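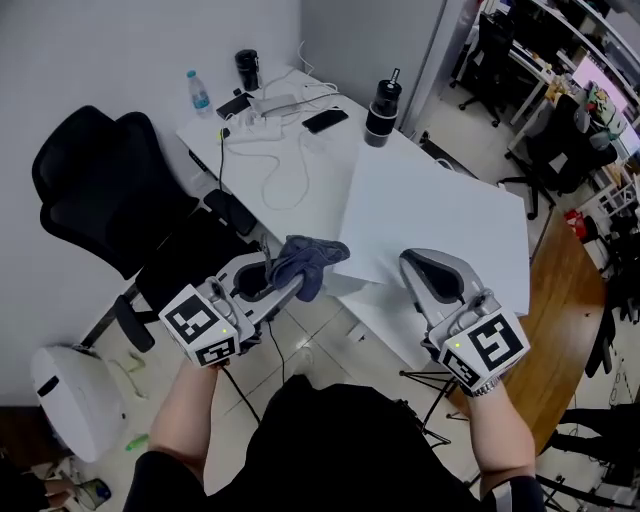
Senthil Marar replied that a diary only tells us what people think a tidy desk is. We find this hard to dismiss. The Plisau survey took 730 diary entries at face value, and its claim that clearing a desk each evening improves the next morning's work rests on them alone. Staff who were already coping well may simply have had more time to tidy. Panasiuk's reanalysis dropped 11 entries filled in after the fact, and the effect shrank. Desks also differ in what is left out: a bottle and a lidded cup stand towards the back in Figure 3, and the diary form gave no rule for scoring either.

Figure 3. Office desk with drinks containers (first panel); person with dark hair, face obscured (second panel).

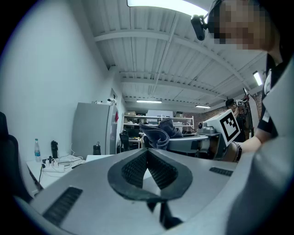 4.2 Scoring

Each entry was marked out of 100 by the person who wrote it. We would not treat such marks as measurements.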